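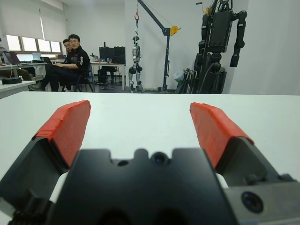
Questions about recording at Nellosach Lab

What do you record?
Short examples of work at the table. In each one the operator moves the two arms from a distance, and the system saves the camera views and the joint positions together. The Winico set has now 2,760 examples.

How long is one example?
At most 12 seconds. If the operator needs more time, we stop and begin again.

Do you keep the failed tries?
Yes, but in a separate folder. A dropped part is useful later – the model must also learn how to recover.

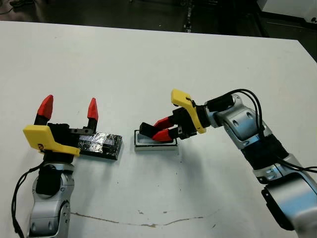
Halina Pawłowska
Recording Coordinator, Larnwood project

Why is there red on the fingers?
The tips are easy to find in the camera view against the white table. Please do not change the color in the middle of a set.

May I move the tray between examples?
Yes, please do it. When the tray stays always in one place, the model learns the place and does not look for the tray.

How many examples do I need for a new task?
We ask for 600. With 500 you can already start a first training, and the rest can come after.

Who checks the recordings?
Marianna Czerwiński. Send her the folder name, not the files.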